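6. Running the street demonstration on open day

Read sections 4 and 5 first. The steps below assume the Kenen is charged, has its route loaded, and has already passed the yard check. Two people are needed for the whole demonstration: an operator with the handheld stop, and a host who talks to visitors.

6.1 Before visitors arrive

1. Confirm with the town that the street is closed for the hours you have booked. Keep the permit with the operator.

2. Walk the route from the start mark to the cross street. Pick up branches, stones and anything else bigger than a golf ball.

3. Place the Kenen at the start mark, facing the cross street. The mark should be at least 2 meters from either curb.

4. Turn on the main switch and wait for the steady green light. This takes about a minute.

5. On the tablet, open Routes and choose Vastwood Short. Check that the speed limit reads 500 (millimeters per second). The other setting, 1000, is for closed test sites and must not be used on open day.

6. Press the handheld stop once. The drive light must go out. Release it and press Reset.

CAUTION: If the drive light stays on after the stop is pressed, turn off the main switch and cancel the demonstration. Do not try a second handheld unit.

6.2 Running the demonstration

1. The host brings visitors to the grass and asks them to stay behind the curb.

2. The operator stands behind the robot and says "moving" out loud before pressing Start.

3. Let the Kenen drive to the end of the route. It stops by itself short of the cross street.

4. Press Return, or take questions first – the robot will hold its position until told otherwise.

NOTE: Low sun in front of the robot can wash out part of the forward camera view. If the tablet shows error 232, wait for the view to clear or move the start time. Ohemaa Abugri at Zimberg keeps the list of start times that have worked in April.

NOTE: Visitors often ask to see what the robot sees. Turn the tablet toward them only while the robot is stopped.

6.3 Afterward

Save the drive log under the name of the host, turn off the main switch, and sign the sheet. Send log problems to Mariama Nutsugah.

Zimberg Open Day Guide | Contact: Quinlan service desk | Back to top

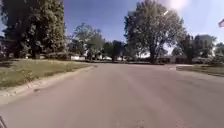
Can one person run the demonstration if the group is small?

The demonstration always needs two people, whatever the size of the group. The operator has to watch the robot and keep a hand on the stop, so someone else must look after the visitors.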